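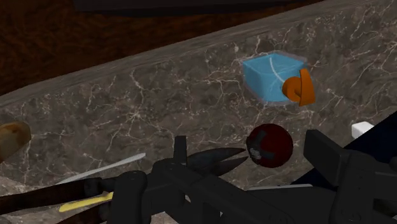 Trallico Indoor Basketball, size 7
Item no. 1612

Match ball for indoor courts, with a composite cover and deep channels for grip. Supplied deflated. Pump and needle sold separately.

Circumference: 75 cm
Bladder: butyl
Use: indoor only
Guarantee: 90 days against loss of shape

Clubs and schools ordering 10 or more balls can add a Wollia carry bag at half price. Please ask for this when you order.

Size 6 is out of stock until July. The Homell outdoor ball is still available in both sizes and suits tarmac and painted concrete.

Price checked 1/20/26. Delivery is free on orders over £65.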